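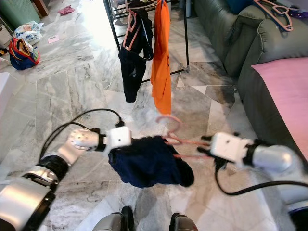 *Page last changed: 28/05/2020*

**Gendonen two-arm garment handling kit – pre-acceptance safety checklist, with comments**

Supplier: Enow
Review conducted by: Itero, Household Equipment Section
Site: Khamphan residence, ground floor
Inspector: Parisa Shirazi
Revision: 2

This checklist records the condition of the kit and its surroundings during the trial placement. Items are marked Pass, Pass with comment, Open or Fail. An Open item must be closed by the supplier before the trial period may be extended.

## A. Arms and grippers

- [x] **A1. Gripper housings secure at the wrist.** Pass.
- [x] **A2. Finger tips free of sharp edges and burrs.** Pass. Checked by hand with power removed.
- [ ] **A3. Gripper cables restrained along the arm.** Open. The cables leave the gripper housings in free loops. A loop of this size can catch on a hanger hook or on a rack. The supplier is asked to fit clips or a sleeve.
- [x] **A4. Holding force stays within the limit stated in the manual.** Pass with comment. Thin plastic hangers flexed under grip but did not crack. The manual should say which hanger types are accepted.
- [x] **A5. Items are held when power is lost.** Pass. Test repeated with a hanger and with a single small garment.

## B. Work at the laundry container

- [x] **B1. Container stable on the floor.** Pass.
- [x] **B2. Arms can reach the contents without pushing the container.** Pass with comment. Reach was satisfactory at the near rim. Chairs standing close behind the container limit the space available to the grippers and should be moved back before work begins.

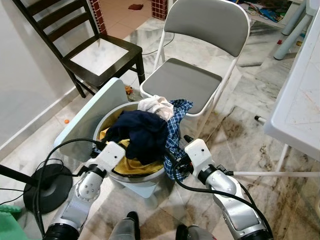
- [ ] **B3. Floor clear of small objects and cords.** Fail. Small toys were present on the tiles, and thin cables crossed the floor behind the chairs. The customer has been advised in writing. Enow's setup sheet covers furniture only and must be extended to cover cords and toys.
- [x] **B4. Garments hanging over the rim are not caught by the arm joints.** Pass. Recheck with longer items.

## C. Hanger operations

- [x] **C1. Hanger can be held by both grippers without collision.** Pass.
- [ ] **C2. Fabric does not cover the gripper housing.** Open. Loose cloth gathers close to the fingers when a garment is held together with the hanger. No fault was produced, but the manual gives no instruction on how to free fabric safely. The required wording is: stop, remove power, then clear by hand.
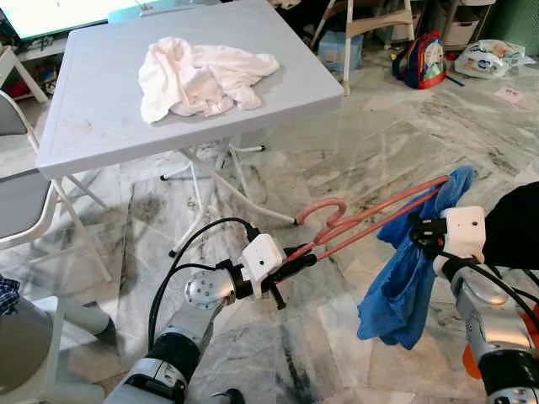

- [x] **C3. Folding table locked open before use.** Pass. The table belongs to the household and is not part of the kit. The installer should confirm its condition at every visit.
- [ ] **C4. Hanger presented with the hook upward.** Pass with comment – box left unchecked until the supplier confirms that this is the intended position for all garments.

## D. Drying rack and persons nearby

- [x] **D1. Rack stands level on a smooth floor.** Pass.
- [ ] **D2. Dropped garments are removed before the next cycle.** Open. A black garment lay on the floor beneath the rack. On polished tile this is a slipping hazard.

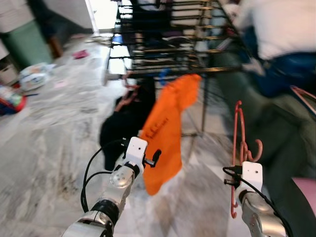 - [ ] **D3. Persons remain outside the marked working distance.** Fail. The distance given in the draft manual is 1,000 mm from either gripper. A person beside the rack has no ready means of judging it, and floor marking tape should be supplied with the kit.
- [x] **D4. Stop control within reach of the attendant.** Pass.

## E. Offer and paperwork

- [x] **E1. Purchase price stated in full.** Pass. $2,225, delivery included.
- [x] **E2. Service plan stated separately.** Pass. $499 per year, one visit in April.
- [ ] **E3. Manual supplied in final form.** Open. Draft only.

## Decision

The kit is not accepted at this revision. Items B3 and D3 must be corrected and reinspected on site. Items A3, C2, D2 and E3 may be closed by letter, with photographs for A3. Confirmation of C4 may be sent with the same letter. Replies should be addressed to P. Shirazi, Itero, and should quote the item numbers used on this page.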